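Dezembro 2022

# A poltrona marrom e as almofadas dela

Oi, gente! Quem acompanha a página já sabe que eu tenho um fraco por almofada (e por poltrona redonda, e por qualquer coisa aveludada em que dê vontade de passar a mão). Faz tempo que eu estava devendo esta galeria. Prometi lá em janeiro, imagina só, e o ano passou inteiro.

A estrela é a poltrona marrom, daquelas de encosto arredondado que abraça a gente. Na Tarkico esse modelo aparece no catálogo como Berge, e eu passei meses namorando antes de decidir. Queria um marrom cor de chocolate mesmo, nada de caramelo. O veludo marca com o uso, já aviso, e vai ficando mais claro onde a gente encosta. Eu gosto! Dá cara de móvel que tem gente sentando nele. Se você é do time que quer tudo com cara de loja, escolha um linho e seja feliz.

Agora, as almofadas. Minha regra é 2 por poltrona. Com três já não cabe ninguém, e com uma só parece que a outra foi lavar. A rosa é de pelúcia, bem fofinha, com bordado de "GOOD NIGHT" e um coraçãozinho vermelho do lado. Comprei pela cor e só reparei no bordado quando cheguei em casa, pode isso? A outra é lisa, num cinza que muda conforme a luz: tem hora que é cinza claro e tem hora que puxa para o azul. Na Plurkis chamam essa cor de Wilia, e eu desisti de discutir. Cinza azulado, pronto.

Sobre preço, porque sempre perguntam nos comentários: a poltrona saiu por 1000 reais no pix, e as almofadas a gente encontra por até 100 cada uma, dependendo da capa. A minha cinza estava em promoção. A rosa não estava, mas eu levei do mesmo jeito.

Umas coisinhas que aprendi arrumando e desarrumando este canto:

- A almofada lisa vai na frente se você quer uma coisa mais calma. Com a rosa na frente, o canto fica mais alegre e o bordado aparece.
- Elas não precisam ficar alinhadas. Uma meio tombada por cima da outra fica bem mais simpática.
- Piso bege claro pede móvel escuro. Testei com uma poltrona creme da minha mãe e sumiu tudo, parecia uma nuvem no chão.
- Escova macia no veludo, sempre no mesmo sentido. Eu passo por 5 minutos enquanto o café fica pronto.
- Capa de pelúcia eu lavo do avesso, na água fria, e seco na sombra. Já estraguei uma no sol e até hoje sinto falta dela.

Ainda estou em dúvida se coloco uma manta. Tenho uma mostarda guardada que talvez combine, ou talvez brigue feio com o rosa... quem tiver opinião, deixa aí embaixo! Também estou pensando num tapete redondo, mas aí já é outra galeria (e outro boleto).

Chega de conversa, vamos às fotos.

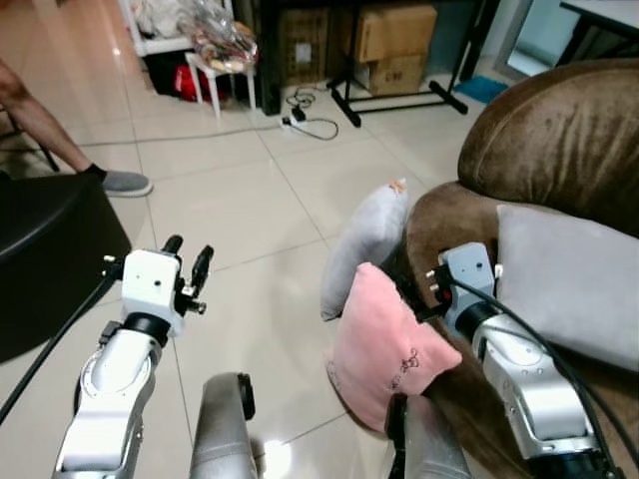 A rosa e a cinza juntinhas, e o brilho do veludo marrom.

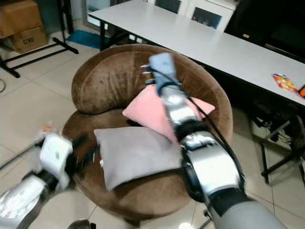
As duas no assento, com a cinza na frente e a rosa apoiada no encosto.
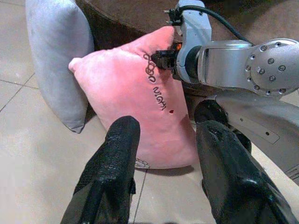 *Almofada rosa e almofada cinza azulada no piso bege, com o bordado "GOOD NIGHT" à mostra.*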